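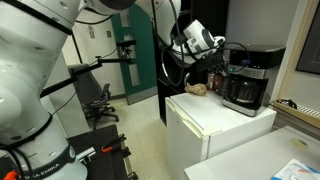

Is the Jodalska starter bundle worth it for a two-arm setup, or should I buy the parts separately?

For a first setup the bundle is worth paying for, as long as you need the mounting kit and the software support. If you have those already, buy separate.

Posted in June by benchtop_beth
3 min read

Bit more background. We're a small group with bench space and a budget that has to be signed off before the end of the month. Jodalska have quoted us for the starter bundle: controller software, table mounts, cable straps, gripper finger set, a remote setup session, and a year of support. Arms not included, we'd bring our own. Price is 3896 before VAT.

The other route is Civport for the mounts and straps, fingers from wherever, and the open source stack for control. Comes out cheaper on paper but nobody here has set up two arms to work together before, only one. We want to do kitchen type tasks, picking things up off a worktop, opening things, passing from one arm to the other.

Main worries are the time it takes to calibrate, and whether support answer the phone. Also does the licence cover both arms? The quote says "per cell" and I can't find what a cell is. Thanks in advance, sorry if this has been asked befor.

gantrygoat

We've had the bundle since last year, so quick notes, on my lunch.

Licence: a cell is one controller PC and up to 2 arms. So you're fine. Third arm means a second licence. Get that in writing anyway, the sales person told us something different to what the invoice said.

Calibration: the remote session is the good bit. Took us one afternoon start to finish, with them on the call. When we moved the table later and had to redo it alone it was the best part of two days -- the manual skips a step where you have to restart the controller after saving the base positions. Write that down now.

Mounts: solid. Heavier than you'd think, get someone to help lift. The plate holes line up with most benches but not all, so measure your table first. We ended up clamping one side until we could get it drilled.

Straps: fine, basic. They give you enough for one tidy run down each arm and that's your lot. Leave more slack than the drawing shows at the wrist. If you pull it tight it'll snag once you rotate past halfway, and then you get a fault and have to home the whole thing.

Gripper fingers: the weak part. The standard ones are OK on boxes and bottles but hopeless on handles. Anything with a thin lip, forget it. We bought the rubber tipped ones from Vishwakarma and never went back. So maybe ask Jodalska to knock the fingers off the quote, they did for another group I know of.

Support: email reply normally same day if you get it in before 2pm. Phone is hit and miss. In a year I've opened 5 tickets, all closed, one of them took ages.

Would I buy again? Yes for the first setup. Wouldn't renew the support after the year though, by then you know where everything is.

mostly_offline

just use the open source stuff. 3896 is mad for some brackets and a video call

tinroofworkshop

Disagree with the one above, sort of. Depends who you've got. If there's someone in the group who's happy in a terminal and has a fortnight spare then yes, go separate. We did it with Civport mounts and spent under 2000 all in, straps and fingers included. But it was slow going. The single arm examples all work, the two arm ones assume both bases are on the same flat surface and facing the same way, and ours weren't. Most of the fortnight went on that.

Couple of things either way:

Check reach before you fix anything down. Park the arms by hand where you want them and see if each one gets to the back of the worktop. Civport's mounts sit higher than the Jodalska ones, and you lose some reach low down.

Don't put the emergency stop behind the arms. Sounds obvious, we still did it.

If you're doing handovers, slow both arms right down for the first week. Default speed in the Jodalska software is too quick for that imo (I tried it at a friend's lab, same bundle as you're looking at).

Bratbridge hire out the full kit by the month too, mounts and licence together. Not cheap but they take part of the hire off if you buy after. Might suit if your sign off is tight -- you could hire first and put the bundle in next year's budget. Ask them about the deposit, it's not on the website.

benchtop_beth

Really helpful, thank you both. Have asked Jodalska for a quote without the fingers, and to spell out the cell thing. Will look at Bratbridge as well. Going to measure the table tommorow.

Replies are closed on this thread
Contact the moderators | Copyright the posters | Back to top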